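Subject: Re: [sourdough-rye] Scalding the flour - does it need the malt?

Dear all,

thank you for the many replies to my question from September. I answer here to the list so that everybody can read it.

> I have tried your scalded rye three times now and each time the
> crumb was sticky like glue near the bottom. The top was fine. I use
> 1000 g of wholemeal rye and I leave out the malt, as I can't buy it
> where I live. Do you think the malt is the reason? And how long do
> you leave the scald before you add the starter? Your recipe says
> only "until the evening".

I am sorry for "until the evening". My grandmother wrote it like this and I copied it without thinking. In her house the scald was made after breakfast, so it means nine or ten hours in a warm corner of the kitchen.

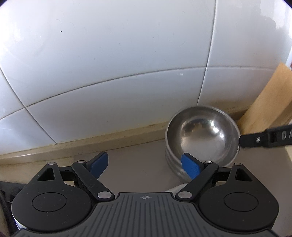
About the malt. I don't think the missing malt makes the glue. The malt makes the scald sweet and more liquid, and without it the bread will be a little plain, but it should still be dry enough to cut. Too much malt can give a sticky crumb, and too little acid can give it too. I would first look at the starter. If it is young or it was in the fridge for a week, feed it twice before you use it.

My amounts for two loaves, for comparison:

- wholemeal rye flour, all together: 2000 g
- of this, for the scald: 305 g
- red rye malt, if you have it: 80 g
- caraway, salt and a spoon of honey as you like

The 305 looks strange, I know. It is one full measure of the old tin cup, and I weighed it only once. Nothing bad will happen if you take 300.

The water for the scald must be just off the boil. Pour it over the flour and the malt together if you follow the old way, but I keep back a small part of the malt and stir it in when the bowl has cooled to 65 degrees. Very hot water kills the part of the malt which makes the sweetness. This I learned from the list, from a long discussion some years ago, and my bread became better after it. 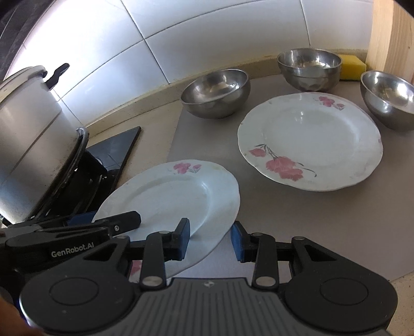 The second thing is the baking. "Sticky near the bottom" sounds to me like the bread did not get enough heat from below. Put the tin on the lowest shelf and let the oven heat for longer than you think is needed. I begin very hot for a quarter of an hour, then go down to 180 degrees and bake until the middle shows 97 or 98. Then take the loaf out of the tin at once - if it stays inside, the steam goes back into the bottom crust.

And please don't cut it on the same day. I wrap it in a linen cloth and wait until the next evening, better two nights. My husband does not agree with this and there is often a corner missing in the morning.

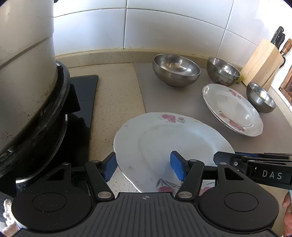 Somebody asked also about the flour. I have used Serberg for a long time, the coarse one in the brown bag. Last winter I tried Plonetti and it drank much less water, so the dough was too soft and I had to add more by the handful. If you change the flour, hold back a little water at the start and see how the dough feels on a wet hand. It should be like thick mud and it should not hold a shape by itself.

One question from me to the list: does anybody still have the Trovside recipe with the potato in the scald? It was in the old archive, but the link is dead now.

With kind greetings,
Austra Mägi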